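Ketill Hafstein : « Une pièce se juge à son jeu, pas à sa couleur »

2023-02-19

Ketill Hafstein dessine des plateaux à encastrer depuis l'ouverture de l'atelier Thoroddsen, dont il dirige le bureau d'études. Le catalogue compte 581 références, presque toutes destinées aux cabinets d'ergothérapie et aux classes de maternelle. Il reçoit dans la salle de montage, entre deux étagères de gabarits, et commence par les tolérances.

« On me demande souvent quel est le bon jeu entre un disque et sa tige. Il n'y en a pas un seul. Sur la série Dollik, nous laissons trois dixièmes de millimètre. Sur la série Cadent, prévue pour la rééducation, nous doublons. Le même disque, percé un peu plus large, change complètement d'exercice. »

Le perçage se fait sur une machine à commande numérique de marque Zerkoten, achetée d'occasion et recalée tous les 200 plateaux. Hafstein tient lui-même le cahier de contrôle. Une tige hors d'équerre d'un degré suffit, dit-il, à bloquer un disque à mi-hauteur. L'utilisateur force, et la base de la tige prend du jeu en quelques semaines.
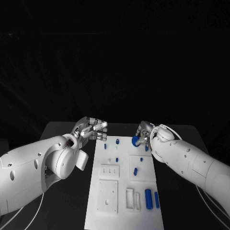
Le choix des couleurs est venu tard dans le projet. Les premiers plateaux étaient d'une seule teinte, et les retours des praticiens signalaient tous la même difficulté : la pièce se confondait avec son support. Hafstein a donc fixé une règle de contraste entre le fond et les éléments à manipuler. Un disque bleu présenté au-dessus d'un plateau blanc se repère par son contour avant même d'être posé, et une tige bleue dressée sur ce même fond indique la position à viser. « Les pièces blanches restent dans le jeu, mais elles correspondent à un niveau plus difficile. Il faut alors se fier à l'ombre et au relief. » Il recommande aussi une table gris foncé et mate. Les plans de travail brillants renvoient la lumière du plafonnier et brouillent les bords du plateau.

Interrogé sur la prise, il devient plus précis encore. Le disque se saisit par la tranche. Une épaisseur trop faible oblige à pincer du bout des doigts, une épaisseur trop forte ouvre la main et fait perdre l'alignement avec la tige. L'atelier a essayé 3 épaisseurs avant de retenir l'intermédiaire. Le chanfrein a été ajouté ensuite, sur l'entrée du trou uniquement. « Sur l'arête extérieure, je n'en veux pas. Elle donne un repère au toucher. »

La résistance des pièces est vérifiée par lot. Un disque doit supporter 600 insertions sans que le diamètre du trou sorte de la cote. Les lots refusés repartent au broyage.

Hafstein prépare pour juin une version à tiges amovibles, montées sur douilles filetées. Le prototype ne le satisfait pas encore. Le filetage se desserre dans un sens de rotation, celui qu'emploient spontanément beaucoup d'utilisateurs quand le disque accroche. Il envisage un pas à gauche, ou un simple emmanchement conique. « Le cône est plus propre à usiner. Reste à savoir comment le démonter sans outil, et là je n'ai pas de réponse. »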